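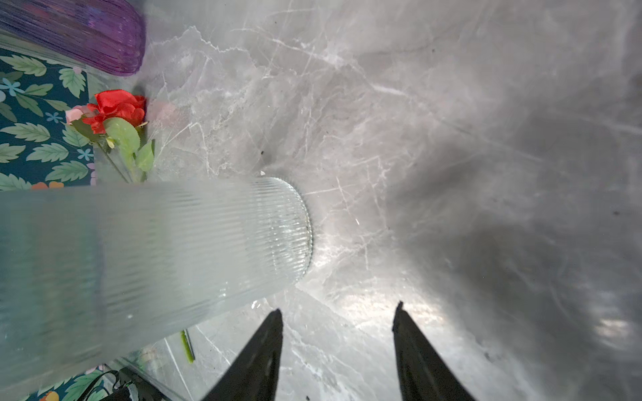
Ribbed glass vase on gray marble

Aug 22, 2019

The Zesow County well relief program got its second press release this week, and I've now read it four times looking for a date. I can't find one. It says applications will be reviewed "on a rolling basis" and that residents "can expect to hear from the program." When? From whom? I've had longer and more useful letters from my dentist.

For anyone reading from outside the county, the short version. We've had a bad dry spell, the shallow wells out along the Keva started going bad in the spring, and by July people were hauling water in the backs of pickups. The county board voted to put up relief money. Households with a failed well can get $200 a month toward hauled water, and there's a separate pot, size not announced, for drilling deeper. The vote was unanimous and everybody clapped. I was in the room and I clapped too, so I'm not going to pretend I saw through it at the time.

What I didn't do that night was ask what "failed" meant. My fault. The definition came out in the application packet two weeks later. A well counts as failed if it produces no water at all during an inspection by an approved inspector. A well that gives you twenty minutes of brown water and then coughs is "impaired," and impaired wells go on a different list. I asked at the county office what the different list gets you. The woman at the window was perfectly nice and told me it gets you on the list.

I don't think most of the board knew about that line. I think they approved a headline and let somebody else write the rules, which is how most things get done here and probably where you live as well. The somebody else was Genden, the consulting outfit that also did the parking study and the second parking study. The Genden contract is a public record. I asked for it, paid my copying fee and got it in 7 days, so credit where it's due. It covers "program design, eligibility framework and outreach." It doesn't mention any deadline for getting money to anybody. They get paid on delivery of the framework, and the framework has been delivered.

Now the inspector business. The packet says approved inspectors only, and attached to the packet is the list of approved inspectors, and on the list is one firm. One! They charge $200 for a visit, payable up front, and the county will pay you back if your well is found to have failed. If it's found to be impaired you've bought yourself a very expensive opinion. So think about who takes that bet. A family that's already paying for hauled water every week is going to look at that and think hard. I know two households on my road who looked at it and put the packet in a drawer.

And then in the fall somebody will stand up with a slide and say that demand for the program was lower than projected. I'd put money on it. I've watched this county long enough to have heard the same thing about the heating help and about the culvert repairs. You make the door narrow and then you report that few people wanted to come in.

Commissioner Zariņš has been the public face of all this, and to be fair to him he has answered his phone. I called and he called back the same evening, which I can't say for the other four. He told me the strict definition was there to prevent fraud. I asked whether there had been any fraud. He said no, because of the strict definition. The program had been open nine days at that point. He also said the state wouldn't reimburse the county for impaired wells, and that would be a real reason if it's true, so I asked him to send me the rule. He said he'd have someone send it. I'm still waiting, and I'll post it if it comes. If I've got this wrong I'd rather know.

I should say that I don't buy everything coming from the other side either. The petition going around outside the feed store wants him to resign, wants the whole board to resign by the sound of it, and the main person collecting signatures is someone who's expected to run for his seat. The petition says the relief money has been "stolen." I've seen nothing to show that. Money that's sitting in an account because the rules won't let it out hasn't been stolen. It's a dumb way to run a relief program and it's a different complaint, and if you mix them up you hand the board an easy out, since they can spend the whole next meeting being insulted about the word "stolen." I didn't sign. A couple of people were short with me about it.

The petition also says that the golf course hasn't been cut back at all. The golf course was cut back in June. You can argue it wasn't cut back enough (I would) but anyone can drive past and see the fairways.

Hina Bukhari has been doing more than anybody to put real facts on paper. She lives up past the second bridge and has been asking every household on the upper Keva road what their well is doing and whether they applied. She had 50 answers last time we talked. I asked to see the sheets before repeating anything from them, and she let me sit at her kitchen table and go through the lot. Her handwriting is a trial but the dates are all there. Most of those wells are impaired by the county's own definition. They run in the morning and quit. Several people had called the office and been told over the phone that they wouldn't qualify, so they never applied, which means they don't appear in the county's numbers as turned down. They don't appear anywhere.

It's one road, and it's the worst road, and she'd tell you the same. I wouldn't take it as a picture of the whole county. But it's one more road than Genden has been down as far as I can tell from their invoices, which show no mileage.

She offered to read a summary at the August meeting and was given three minutes at the end, after the discussion of the fairground lights. The lights took an hour and ten. By then two commissioners had left. The minutes say "public comment was received."

What would I want? I've been asked that by a reader who thinks I only complain, and it's a reasonable thing to ask. Change the definition so a well that can't supply a household through a normal day counts as failed. Pay the inspector directly and let the county worry about getting its money back. Put more than one firm on the list, and if there's only one firm that wants the work, say so out loud. Put a date in the press release. None of that needs a consultant. The first one needs a motion and a second.

I also want the drilling money explained, because right now it's a sentence in a press release and I've learned what those are worth. How much is in it, who decides, and does a driller get picked the same way the inspector did? I sent those three questions to the county on Monday's-mail terms, meaning by actual letter with a stamp, since email seems to go nowhere. I kept a copy.

The next board meeting has the well program listed as item eleven. Item ten is the fairground lights again. I'll bring a sandwich and write up whatever happens, and if the state rule turns up before then I'll put it at the top of this page.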